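From: Theophilus Amoah
To: Womville furniture repair list
Subject: Re: Drawer runners, waxing and seasonal sticking

Ulises,

Replies to your points follow the quoted text.
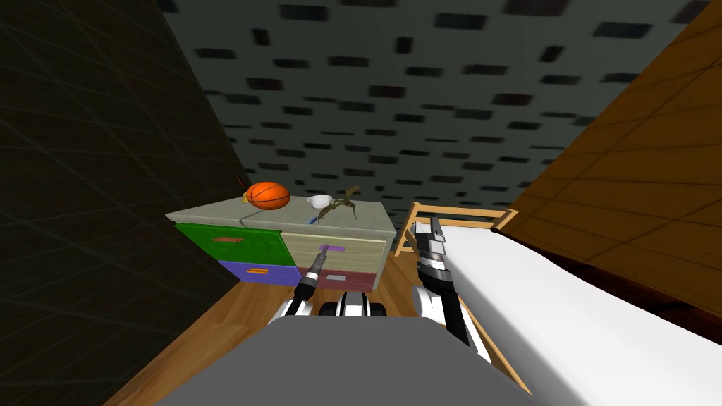
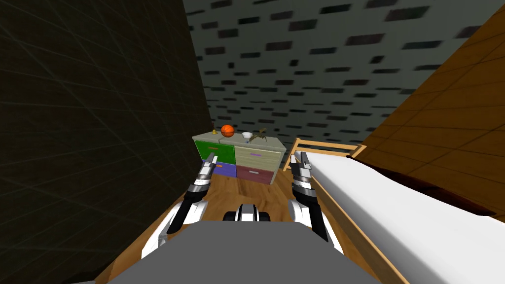
Should side-hung drawers be waxed on the groove or on the runner?

Wax the runner. The groove collects dust, and wax there holds it in place. A thin coat of plain candle wax on the top face of the runner is enough, rubbed in with a cloth and left overnight.

Ulises Garrido wrote:
> I have two drawers from the Abugri chest that bind in damp weather.
> Both run freely in December with the heating on. I have planed 2 mm
> off the top edge of one side and it made no difference. Is it worth
> taking off more, or should I replace the runners? Zarnow still list
> the beech ones.

Do not take off any more. If the drawer frees up when the air is dry, the sides are swelling in height or the bottom panel is swelling across its width and pushing the sides out. Measure the outside width at the front and at the back of the drawer. A difference of almost 2 mm points to the bottom panel.

In that case, slide the panel out, trim the back edge if it is tight, and refit it dry. It should be fixed with a single screw in a slot and no glue. I have found glue in the groove on five drawers of this pattern, all from earlier repairs.

The Zarnow runners are sound but slightly thick. They need a pass with a block plane before fitting. I would leave Ultine spray alone on bare wood, as it darkens the grain and later finishes will not take over it.

Can you post the two widths when you have them, and say which way the grain runs on the bottom panel?

Theophilus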